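Monday, November 25, 2019

# Khumalo guest house will open again in February

The Khumalo guest house, closed after water came through the roof last winter, will take guests again in February. The owner, Liesbeth Peeters, told neighbors about the plan at a short meeting in the dining room on Saturday evening.

The house has 10 rooms on two floors. Six of them needed new ceilings, and the stairs at the back had to be built again from the ground. The front of the building, with its green door and the old bell, stays as it was.

"I wanted to open this autumn, but the roofer found more damage when he took off the tiles," Mrs. Peeters said. "Then it was better to wait and do everything one time."
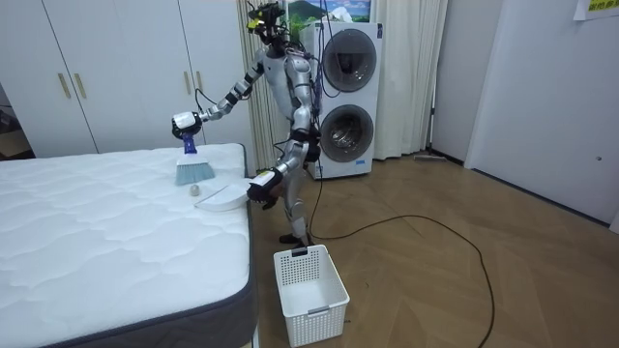 *A hand broom on the top of a quilted mattress.*

The beds were the subject of a long discussion in the family. Mrs. Peeters wished to keep the old iron ones, which her grandmother bought. Her business partner, Paora Doolan, preferred low beds that are easier for older guests. In the end they kept four iron beds for the upper floor and ordered low ones for all the other rooms.

Breakfast will be served from 6 in the morning, one hour earlier than before. Many guests are walkers who take the first bus to the Hultumach trail, and in the past they often left with only a coffee. Sunee Thepsuriya, who cooked in the house for many seasons, comes back to the kitchen. She will bake the bread herself and has asked for a bigger oven, which she received.

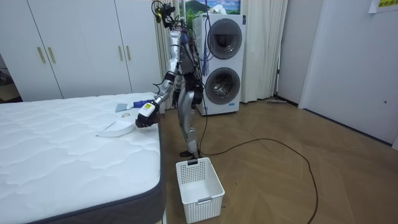

*White mattress with a dark gray side border; behind, the stacked washer-dryer.*

The price of a double room will be 107 dollars a night, with breakfast included. A family room will cost 167 dollars. Both prices are higher than before the closing. Mr. Doolan explained that the insurance paid for the roof but did not pay for the stairs.

Guests who had a booking when the house closed can use their deposit until the end of next year. They should write to the house with the old booking number. The ones who prefer the money back can also ask for it in the same letter.
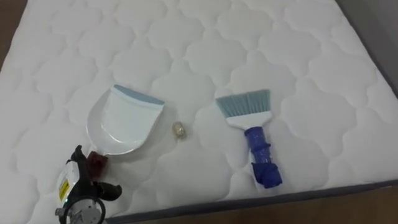
Not all the neighbors were satisfied on Saturday. Rattana Phetsri, who lives across the street, asked where the cars of the guests will stand in the high season. Mrs. Peeters answered that she has rented a piece of ground behind the Golino bakery for parking, and that guests will receive a small map when they book.

Bookings by telephone start next week. The dining room will be open also for people who do not stay in the house, but only on Sundays and only for lunch.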